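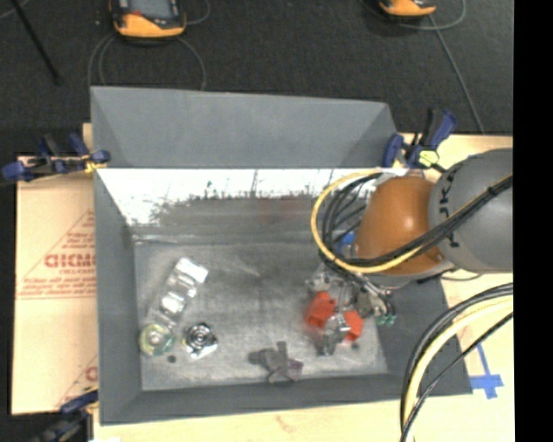
I have been thinking about scratches ever since I put one in my new kitchen worktop. It was a bread knife, it was my fault, and it happened on day two. I went through all the usual stages: rubbing at it with a damp thumb, moving the toaster over it, moving the toaster back because the lead wouldn't reach. And then I started noticing scratches everywhere, on bus windows and spectacles and the lids of other people's laptops. Even a big grey bin on a pale wooden tabletop, with fine scratches and cloudy light patches all over its floor, will now hold my attention for far longer than a bin should. I find I rather like them. On a bin, I mean. On my worktop I was still in mourning.

Why the difference? I've spent a good part of the winter trying to work that out, and I've come to think we carry around two completely separate rulebooks for wear. Some things are allowed to age and some aren't, and who decided which is which is a mystery to me. A leather satchel gets better. A plastic one gets tatty. Old stone steps with a dip in the middle are lovely and people take their photograph, but a carpet with a dip in the middle is a reason to ring the landlord.

I took the question to Trolness, where my aunt used to take us in the summer holidays and where there is a shop called Skenik that sells nothing but used household things. It doesn't call them antiques, because they aren't. They're colanders and bread bins and step stools, and a whole wall of baking tins gone nearly black. When I was small it was a chandler's and smelt of rope. Now it smells of tea and metal polish, and on the morning I went there was a queue at the till!

The thing that struck me was the pricing. A set of mixing bowls in perfect condition, still with the sticker on the bottom, was 10 pounds. A single bowl beside it, the glaze worn through in a ring where a spoon had been going round and round for what must have been decades, was 34. I asked at the counter if somebody had swapped the labels. No, I was told, the worn ones always go first. People pick them up and don't put them down again.

I could see why, because I was holding it by then. (Reader, I bought it. It's in front of me now with satsumas in it.) There's a place on the rim where the glaze is smoother than everywhere else, and if you're right-handed your left thumb goes straight there. Someone I'll never meet made a great many cakes with this bowl, or perhaps a great many very bad stews, and a bit of the habit has stayed behind.

You can, of course, buy this sort of thing ready-made. I own a pair of jeans that came with the knees already faded, and they've never convinced anyone, least of all me. The fade is in the wrong place for my knees, so it looks as though I've borrowed the legs of a taller woman. There are pre-dented buckets and pre-chipped mugs, and last autumn I very nearly ordered a dining table from Camenzind described in the catalogue as "gently distressed". It cost 1,502 pounds. I got as far as typing in my postcode before it occurred to me that I have two nephews who would distress a table for the price of a pizza.

Wear that has been put on in a factory is nearly always too even, I think. Proper wear has favourites. It goes for the one stair that everybody lands on and the corner of the drawer that sticks. My grandmother's chopping board was practically a valley at one end and as flat as the day it was bought at the other, because she stood at the left of the sink and never once moved. If you'd given me that board and no other clue I could have told you where the window was.

Then there's the other camp, the restorers, and I do have some sympathy. After the bread knife business I bought a bottle of something called Gekadum, which promised to lift marks from any sealed surface, and spent an evening on my hands and elbows with a yellow duster. The scratch did get fainter. What I hadn't bargained for was the shine. I'd made a patch the size of a dinner plate that gleamed like a dance floor, with the rest of the worktop looking quite dowdy round it, so naturally I had to do the whole lot. By midnight I had a glossy worktop and a sore shoulder, and at breakfast I put a hot pan down on it without thinking. So now there's a ring as well.

I left the ring. I'd love to say this was wisdom but mostly I'd run out of duster. It's been there since October and something odd has happened, which is that I've stopped seeing it as damage and started using it. It's where the pan goes. Visitors put their pans there too, without being asked. The bread knife scratch points more or less at the bread bin, and there's a newer one beside it that I don't remember making at all.

A friend who fits kitchens tells me the first mark is always the worst one, and that some of his customers keep the protective film on their cupboard doors for months to put it off. He reckons he could offer a service where he comes round and makes the first scratch himself, somewhere small, with a good clean key, and charges 100 pounds for it. I laughed, and then I thought of myself on day two with my wet thumb, and I'm fairly sure I'd have paid.

The new bowl has already got a chip, by the way. I caught it on the tap. I said a word I won't print here, turned it round so the chip faced the wall, and put the satsumas back in. A few days later I needed the bowl for a sponge, and when I'd washed it up I put it back any old how, with the chip facing the room.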